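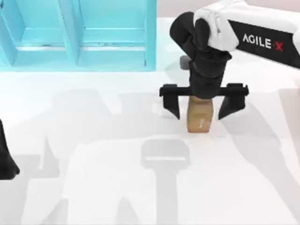 Figure 7.1. Simulated two-arm cell. The gripper is open over an upright block, with neither finger in contact.

Robotics and Automation > Standards and Safe Practice

November
By Horacio Farías and Czesław Szewczyk

Chapter 7
Rules for the Shared Work Cell

A rule for a robot cell has to say three things: what state the cell must be in, who or what checks that state, and what happens when the check fails. Many written procedures cover only the first. "The gripper shall be clear of the part before descent" is a reasonable requirement, but it gives the operator no distance, no sensor and no action. This chapter deals with turning statements of that kind into rules that can be tested.

7.1 Scope

The chapter covers cells in which 2 arms work over one table. It assumes that the reader has finished the material on joint limits and stopping distance. Fencing and floor layout are left to Chapter 8. National and international standards are updated on their own schedules, and the current edition always takes priority over a textbook.

7.2 The pre-grasp state

The moment before the fingers close is a useful place to begin. In Figure 7.1 the fingers are spread wide and their tips end slightly above the tabletop. The underside of the gripper body nearly rests on the block. Two clearances therefore need separate limits: fingertip to table, and gripper body to part. A single "minimum height" value cannot cover both – a taller part uses up the second clearance while the first stays the same.

The second arm also matters. Part of its gripper shows at the left edge of the figure. A pre-grasp rule for one arm should state where the other arm may be, and whether it may move, during the approach.

7.3 Simulation as evidence

A simulated run may support a safety case, but it does not replace a test on the installed cell. The Gauthier plant in Vermont, used as a case study throughout this chapter, ran 3,661 simulated grasps before its first powered test. The review of those runs produced 17 changes to the written procedure. Most concerned wording – terms such as "near" and "clear" had been read differently by the programmers and the line staff.

Records of simulated runs should list the software version, the part model, the clearance limits in force and every stop, including stops judged to be false. The Serkura log format in Section 7.5 meets this requirement. The older Geris format omits false stops and should be used only with a separate stop record.

7.4 Terms used in this chapter

Approach: motion from the last safe waypoint to the pre-grasp state.
Clearance: the shortest distance between two named surfaces.
Hold: a stop with drive power kept on and position monitored.
Release check: confirmation that the part is free of both fingers before the arm retracts.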